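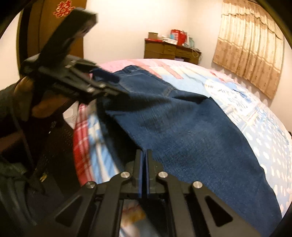
# Folding jeans on the bed: notes and list

Hello! I started keeping these notes because I kept forgetting how I'd folded things the week before, and then Rafia Gilani asked for a copy, and then Talha Shaikh did, so now it's a proper folder with a README and everything. Last tidied up 2022-11-20.

It's all about denim. I did try adding jumpers in the spring but they got their own folder (they slump, it's a different problem).

## What's in the folder

- `folds.md` – the 3 folds I use, written out in full
- `log.csv` – one line per go, 134 lines so far
- `pairs.csv` – the 17 pairs I've borrowed or own, with leg length and how stiff they are
- `old/` – please ignore, I'm sentimental

## The short version

Lay the jeans flat on the bed with the waistband to your left. Smooth the seat first and then work down the legs. I used to start at the hems and always ended up with a ridge behind the knee!

1. **Half and thirds.** One leg over the other, tuck the pointy bit of the seat in, then fold up from the hem in thirds. This is my everyday one.
2. **Shop fold.** Same start, but back pockets facing out. Looks lovely on a shelf, hopeless in a drawer.
3. **Roll.** Good for suitcases. Start at the waist if the denim is thick, otherwise the hem.

A bed is softer than a table, so the first crease never goes in as sharply. I press it down with the flat of my hand and carry on. If you've got a puffy duvet, pull it tight first or you'll be chasing the jeans about all afternoon.

## Columns in log.csv

- `pair` – matches the name in `pairs.csv`
- `fold` – half, shop or roll
- `surface` – bed, mostly
- `redo` – y if I gave up and shook it out
- `notes` – whatever I felt like typing, sorry

Blank `redo` means I forgot to fill it in. It doesn't mean no.

## Still to do

- Rolls are badly under-represented, I don't travel enough
- Sadia Rajput thinks dungarees count. I'm still deciding
- Add the stretchy black pair in December, once I get them back from Nighat

Copy any of it, change what you like, and if you find a better way of dealing with the pointy bit of the seat then please tell me.

Hryhorii Semeniuk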